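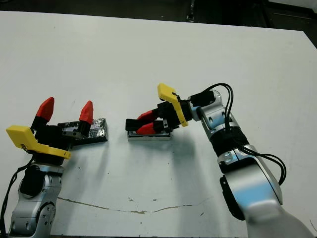 Two robot arms over a white table.

I want to make a case for the boring walk. You know the one: same sidewalk, same mailboxes, same hedge that takes four full minutes to sniff. I used to feel guilty about it. Every pet site I read told me my dog needed new trails and new smells all the time, and I believed it!

Then we moved to Trostard and I got too busy to be clever. For one whole summer it was the loop down Nemer Street and back, at 7 every morning, and my old hound mix loved it. She knew which porch had the cat. She pulled me toward the Sleiman bakery like she had an appointment (she sort of did, they keep biscuits by the door). By September she was walking with her tail up the entire way, and she's a nervous dog who spent her first year with me hiding behind the dryer.

I still think adventures are great. We drove out to Hakum Lake on a Sunday and had a ball. But a dog who reads the same block every day is reading the news, and there's always news. So take the long sniff at the hedge. Leave your phone in your pocket and let her finish. I'd trade 60 fancy hikes for the look she gives me when I pick up the leash.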